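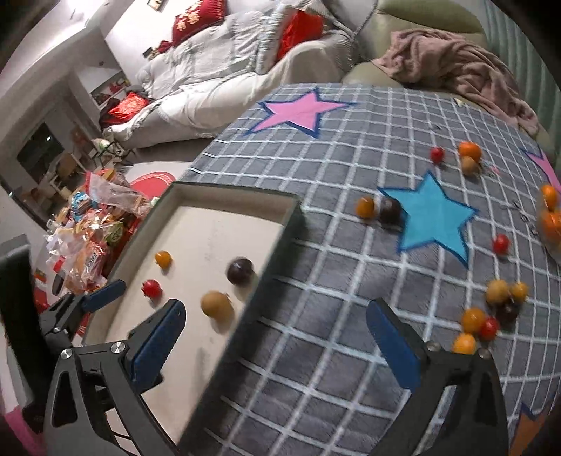
Storing mixed fruit in a shallow tray without bruising or early spoilage
Posted in February by Hakim Govindasamy
Print this page | E-mail this page

I keep small fruit at room temperature in a single layer and lose some of it every week to soft spots on the underside. The tray is rectangular and open, dark green outside with beige inner walls, and the pieces are set well apart so that none touch. The kitchen stays at 68 degrees. Spacing has reduced mold transfer but has had no effect on the soft spots. Would a liner help, or is the hard floor not the problem?

Deschamps
The floor is a likely cause. A round fruit on a flat, rigid surface carries its full weight on a very small contact area. Put down a folded cotton dish towel or a sheet of thin open-cell foam. Turn each piece once every 2 days. Ripe plums and apricots should go in the refrigerator; neither improves at room temperature once it yields to light pressure. Wash only before eating. Water left in the stem cavity speeds up decay.

trollumano
just eat them faster. I use a bowl

Asora
Agree on the liner, but check the fruit when you buy it. Bruises from handling can take a day or more to show, so the tray may be getting blamed for damage done at the store. Mark the underside of 10 pieces with a small sticker, leave them unturned, and compare where the spots form. If they don't line up with the stickers, a towel won't change much. Also keep ripe bananas in another part of the kitchen. They give off ethylene and will push the rest along.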